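Druddale opens bedroom clear-out scheme to tenants in small flats

Housing charity Druddale is opening its home sorting scheme to tenants across Brokari from April, after a trial in which 81 households asked for help with bedrooms that had become too full to use properly.

The scheme, called Yule, sends two trained sorters to a tenant's home for a single morning. They work with the tenant in one room, usually the bedroom, and leave when the clothes are folded and put away and the floor can be walked on. There is no charge for the visit. Tenants can book a second morning after 15 weeks if they want one.

Druddale began the trial after repair staff reported that they often could not reach windows, radiators or sockets in one-bedroom and studio flats. In most of those homes the tenants had no hall cupboard and no loft, and clothing was being kept on the floor or under shelves.

"People tend to apologise when we come in, and they don't need to," said Iona Nisbet, who runs the scheme. "A small bedroom has to hold winter coats, summer clothes, bedding, paperwork and very often the shopping as well. We start with the bed, get that clear, and then use it as a table for the rest of the morning."

Sorters are asked to follow the same order in every home. The bed is cleared and the sheet pulled straight. Dark clothes are dealt with first, one item at a time, as they are the hardest to tell apart in a heap. Each piece is folded on the mattress and goes to one of three places: back on the shelf, into the wash, or into a bag for Bisavier, the charity shop on Brokari high street. Boxes and packaging on top of shelves and wardrobes are left until last. Plates and food go to the kitchen before anything else is moved.
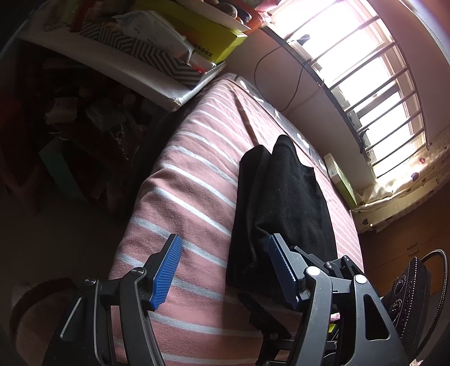

Folding on the bed was the part that stuck, according to Jessie Moffat. She had always folded standing up, over the back of a chair, and half of it ended up on the floor again. She now does a few jumpers each evening before turning in, and said she would have liked the sorters to stay for the top of the wardrobe too, which they ran out of time to finish.

Druddale said that was a common complaint. Of the comments returned after the trial, the one made most often was that a morning is too short for a room with both a wardrobe and open shelves. From April, visits will start at 9am instead of 10am to give the extra hour.

The charity has also changed its advice on empty boxes. Sorters in the trial were told to flatten them all, but several tenants wanted to keep sturdy ones for shoes, cables or photographs. Tenants will now be asked to choose the boxes they want to keep at the start of the visit. Loose plastic packaging will be bagged and taken away the same day.

Nothing is thrown out or given away without the tenant's agreement. Anything a tenant is unsure about goes into a labelled bag, which stays in the home until they decide.

Girish Srivastava, housing manager at Druddale, said the scheme had made ordinary repairs easier to arrange. "If we can get to the window, we can fix the window," he said. "Before this we were cancelling jobs and coming back weeks later, and the tenant was left with the draught in the meantime."

During the trial Bisavier received 995 items of clothing and bedding from Yule visits. The shop said jumpers and towels sold quickest, and that it can take single sheets but has no room for pillows or duvets.

Yule visits are open to any Druddale tenant living in a studio, a one-bedroom flat or a shared house. Tenants in shared houses can book for their own bedroom only. Shared kitchens and living rooms are not covered. Tenants need to be at home for the whole visit and may have a friend or relative with them.

Bookings can be made at the Druddale office in Brokari or through a housing officer. Tenants who took part in the trial do not need to register again.

Notes to editors

Druddale provides rented homes and housing advice in Brokari and the surrounding villages.

Yule is paid for from Druddale's tenant support budget.

Press enquiries should be sent to Sheena Pollock at the Druddale office. Iona Nisbet and Girish Srivastava are available for interview on weekday afternoons.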